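4.3 Aufnahme von Demonstrationen mit dem Handgreifer

Dieser Abschnitt gilt für alle Teilnehmenden des Projektkurses Ornus am Standort Ostgate. Er setzt voraus, dass der Handgreifer nach Abschnitt 4.2 montiert und die Kamera kalibriert ist. Die Aufgabe »Objekt aus Karton entnehmen« wird in Zweiergruppen bearbeitet: Eine Person führt den Greifer, die andere führt das Protokoll.

Vorbereitung des Arbeitsplatzes

1. Den Karton vollständig öffnen und alle vier Deckelklappen nach außen umlegen. Aufgerichtete Klappen verdecken den Blick auf das Objekt.
2. Ein weiches Objekt aus dem Kursbestand in den Karton legen. Die Lage ist vor jedem Durchgang zu ändern.
3. Stühle so weit zurückstellen, dass der Greifer ungehindert über die Öffnung geführt werden kann. Sie dürfen im Bild bleiben.
4. Kabel aus dem Laufweg nehmen.
5. Die Raumbeleuchtung einschalten und während einer Serie nicht mehr verändern.

Hinweis: Die Fischaugenoptik erfasst einen großen Teil des Raumes. Personen, die nicht aufgezeichnet werden möchten, halten sich während der Serie außerhalb des Raumes auf.

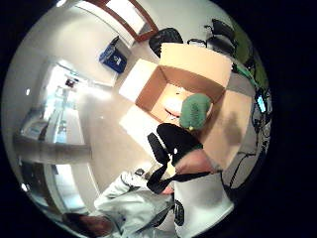 Abb. 19: Kamerabild des Handgreifers über dem geöffneten Karton mit grünem Objekt.

Durchführung

6. Den Greifer über die Kartonöffnung halten und im Vorschaubild prüfen, ob das Objekt erkennbar ist. Der Kartonrand soll ringsum sichtbar sein.
7. Aufnahme starten und zwei Sekunden in Ruhe verharren.
8. Den Greifer gleichmäßig absenken, das Objekt fassen und senkrecht anheben. Ruckartige Bewegungen sind zu vermeiden — die Lageschätzung verliert sonst ihre Bezugspunkte.
9. Das Objekt auf der vereinbarten Fläche ablegen, den Greifer öffnen und die Aufnahme beenden.
10. Durchgang im Protokollblatt Kedau als gültig oder ungültig vermerken. Abgebrochene Durchgänge werden ebenfalls eingetragen und nicht gelöscht.

Eine Serie umfasst 21 Durchgänge. Danach wechseln die Rollen innerhalb der Gruppe. Der gemeinsame Datensatz enthielt im Januar mehr als 938 gültige Durchgänge; neue Serien werden fortlaufend nummeriert.

VORSICHT: Quetschgefahr. Nicht zwischen die Greiffinger fassen, solange der Auslöser betätigt wird. Weitere Personen greifen erst dann in den Karton, wenn die Aufnahme beendet und der Greifer abgelegt ist.

ACHTUNG: Den Greifer nicht am Kamerakabel tragen oder ablegen. Ein gelockerter Stecker führt zu Bildaussetzern, die im Vorschaubild oft nicht auffallen.

Abschluss

11. Die Speicherkarte erst nach Erlöschen der Schreibanzeige entnehmen.
12. Daten am Auswerteplatz in den Gruppenordner übertragen und die Anzahl der Dateien mit dem Protokollblatt vergleichen.
13. Den Greifer in den Koffer Sobczak zurücklegen und den Akku an die Ladestation anschließen.

Bei Abweichungen zwischen Protokoll und Dateianzahl ist nach Abschnitt 5.1 (Fehlersuche, S. 58) zu verfahren.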